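## About Yimyam

Yimyam began one wet November, when Begoña Villalobos started teaching her neighbors in Wasstead to cook the suppers she grew up on. She had 6 folding chairs and one good knife – and somehow every chair was taken! These days we run evening classes for beginners, families and anyone who has ever been a little scared of pastry, and we still sit down to eat together afterward, usually for longer than we planned.

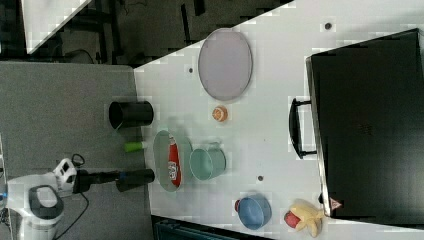
*An oval plate on one of our white tables.*

Come by and say hello at 337 Staltine Street.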